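Mendero open day at the Tresow works

Gallery and notes by Pramila Chaudhary

Mendero opened its doors one afternoon in May and invited local makers in to look at its two-armed robots. I have run a framing shop for a good while and I was promised the machines could "take the fiddly work off my bench". I went with my purse shut. The pictures are further down, after some grumbling.

The welcome
Coffee, a lanyard and a talk that overran. The word "effortless" came up a great deal. Vovudell, the firm that handles sales, had put a leaflet on every chair giving the price as 3900 a month, with fitting and training extra. You had to turn it over to find the extra.

The numbers
We were told the pair had handled 1415 frames since the project began. I asked how many of those had needed a person to step in. The answer was 329, given quite cheerfully, and then the next slide came up. That is a lot of stepping in. If I had a Saturday lad with that record I would be having a word.

The questions
A man from Lý, who make display cabinets, asked about glass. Glass is "on the roadmap". I asked about old frames with a bit of a twist in them, the sort people bring in from their gran's hallway, and was told the software likes things to be square. So do I, but I don't get to choose.

The bench
Two arms, one frame between them, and everybody leaning in. The job was the back of a picture frame, with its board and those little metal clips that ruin your thumbnails. I'll admit the clips are a fair test. They are small and shiny, and they are easy to bend if you go at them from the wrong side.
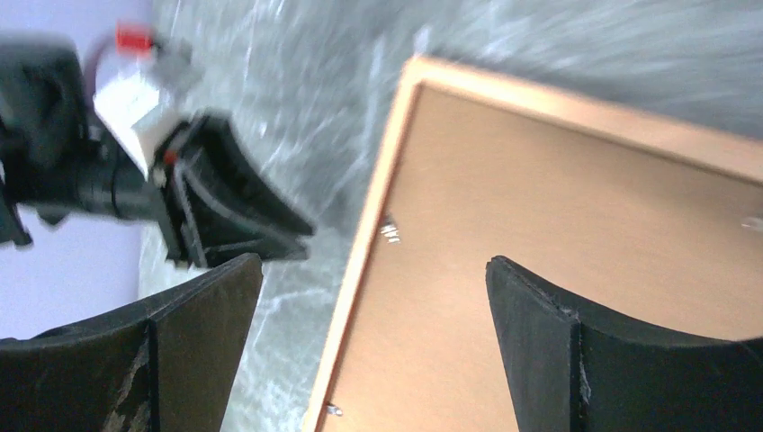
My worry is the wood. Pale moulding marks if you so much as look at it, and a dent on the outer edge means a new length and a new mitre. I asked what the fingers do if they meet the wood harder than they should. The engineer said the grip force can be set, and offered to send me the test sheet. It hasn't come yet.

I also asked what happens when a clip is missing or has been swapped for a bent nail, which in my trade is most weeks. He wrote that one down.

Going home
They gave us each a tote bag and a voucher for a half-day trial, number 1259 in my case. I may use it. I would bring my own frames, the ugly ones, and I would want to stand next to the stop button. Until then the clips stay with me and my flat-nosed pliers.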